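Ilura small round bin, cream

I've been selling bins and bin liners for 15 years, and this is the one I keep coming back to.
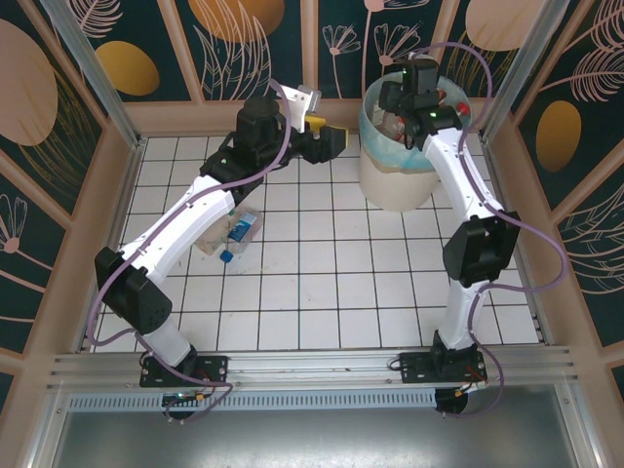

I like a round bin for small rooms – it tucks near a back wall and there are no corners for crumbs to hide in. Cream goes with pretty much everything too (my sister has hers next to dark teal walls and it looks great!).

I line mine with the Luvau blue-green bags. They're thin enough to see through a bit, so I can tell when it's getting full, and they fold over the rim without a fight. Tie one up, drop in the next, done. A damp cloth takes care of the outside.

It suits wrappers, bottle caps, empty packets, all the little stuff that ends up on a tile floor when the bin is too far away. I wouldn't use it as the only bin for a family of 5, you'd be emptying it all day.

Bin: $41, item 3000
Liners sold separately
Colors: cream only until June

Questions about sizes? Write to me at the Doherty Street shop and I'll get the tape measure out.

Maeve Lynch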